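Home & Garden Help > Floors and Flooring > Question

Squeaky floorboards under laminate, do I have to lift the lot?

Asked 13/06/2025 in Floors and Flooring
3 answers

We moved into an upstairs flat in Arnville last September and the floor in the main room squeaks in several places. It was there when we viewed it but you don't notice these things with the agent talking. The worst spot is just inside the door, where everyone treads, and there is another patch near the radiator. The downstairs neighbour has mentioned it twice, politely.

What I know about the floor: it is click-together laminate, sold under the name Felari according to an offcut I found in the meter cupboard. Under that is a thin foam underlay, and under that are the original boards on joists. I know about the boards because there is a gap around the heating pipes where you can see down. The laminate is in good condition and I don't want to replace it. The building is old, and the ceiling below is lath and plaster.

I have tried talcum powder in the joints near the door. It went quiet for a few days and then came back the same as before. I have also tried walking the room in socks to find the exact places, and put bits of masking tape down. Most of the tape ended up in two lines going across the room, which I think means something but I don't know what.

A local firm, Sánchez Flooring, came to look and quoted me 300 for lifting everything, screwing down the boards and putting the same laminate back. They said they couldn't promise every plank would survive. I'd like to know if there is a way of doing part of the room, or of fixing it from above, before I agree to that. I can do basic jobs and own a drill, but I have never lifted a floor.

Also, would a thicker underlay cure it? A man in the shop said it would.

Thanks for any help.

Answer 1
Marked as helpful by the person who asked

Your two lines of tape are the useful part of your post. If the squeaks run in lines across the boards, they are almost certainly over joists. The nails have worked slack over the years and the board slides up and down the nail when you step on it. Laminate squeaks tend to be more scattered, and they follow the edges of the planks.

A thicker underlay won't cure a loose board. It softens the noise a little and then you have a floor with more bounce in it, which is bad for the click joints. Most laminate makers give a maximum thickness for the underlay and you should look up the one for yours. I wouldn't take the shop's word for it.

You may not have to lift the whole room. Laminate comes up in reverse order from how it was laid, so it depends which wall was done last. Look along the skirting for a row of planks that has been cut down narrow. That is usually the last row. If it is on the same side as your door, you are lucky and only need to take up as many rows as it takes to get to the bad patch. If the door is on the opposite side you will have most of the room up anyway.

The order I would do it in:

Clear the room, or at least the half you are working on.
Take off the beading or skirting on the side of the last row. Score along the paint first with a knife.
Lift the last row and work back. Number each plank on the underside in pencil, row and position, and stack them in order.
Roll the underlay back. Don't cut it if you can avoid it.
Walk on the bare boards and mark each squeak.
Screw down beside the old nails, into the joist. You can see where the joists are from the lines of nail heads.
Walk it all again before you put anything back.

Clearing the room is the part people underestimate. Heavy furniture standing on a click floor pins it down, and you can't unlock a row with a full bookcase on the end of it. Anything fixed down on top of the laminate, such as a kitchen unit or a counter, is a bigger problem. You would have to cut the laminate along the front of it and cover the joint with a trim.
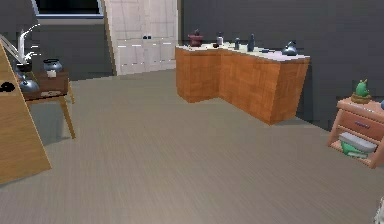

How long should the screws be for ordinary floorboards?

Long enough to go through the board and the same again into the joist, plus a bit, and no longer. Measure the board thickness at the pipe gap. Use proper wood screws with a countersunk head so that nothing stands proud under the underlay. Drill a pilot hole first, as old boards split easily near the ends.

Before you drill anything, find out where the pipes and cables go. In old flats the heating pipes often sit in notches cut in the top of the joists, which is exactly where you want to put a screw. You have a radiator beside one of your bad patches so there are certainly pipes near it. A cheap detector is better than nothing but it isn't foolproof. If a board near the radiator is short and has screws in it already, somebody has had it up to get at the pipes. Lift that one and look.

On the lath and plaster, go gently. Hammering nails back in can bring down plaster in the room below. Screws are much kinder to it. Tell your neighbour which day you are doing it.

The price you were given doesn't sound bad if it includes refitting the skirting. Ask if it does.

Answer 2

I had the same thing in a back bedroom and used one of those kits with screws that snap off below the surface. They are meant for carpet. They do work through carpet. I would not use them through laminate, it leaves a hole in every place and it also fixes the laminate to the boards, and a floating floor is supposed to be able to move. Mine lifted along one side the next summer and I had to take it all up after all.

Just pay the firm I'd say. Get them to put in writing what happens if planks break. You said you have an offcut so you know the name, see if it is still sold. If it is, buy one spare pack before they start and return it if it isn't opened.

Answer 3

Check the expansion gap before you do anything else. There should be a gap all round the edge, under the skirting or beading. Ours had been laid tight up to the wall at one end and it creaked terribly every time the heating came on. Trimmed the end planks and it stopped. Took 3 hours with a multi tool and cost nothing but the blade.

If yours squeaks more in damp weather or when the heating is on, it could be this. Worth pulling off one length of beading to look.

Comment from the person who asked

Thank you all. The narrow row is on the window side, so the wrong side for the door, but the right side for the radiator patch. I pulled off a piece of beading and there is a gap of 7 mm, so I don't think it is that.

I am going to lift the first 5 rows myself and do the radiator end, and see how many planks I break. If it goes badly I will ring the firm. I have asked them about the skirting and they say it is included but painting isn't.

Comment on Answer 1

One addition. When you put the planks back, clean the joints with a dry brush first. Grit in the click joint gives you a new squeak, and you will think the boards have gone again. I used a Lisia brush from the car cleaning shelf, the stiff sort, but an old toothbrush does the same job. If you put talc in the joints near the door, get all that out as well.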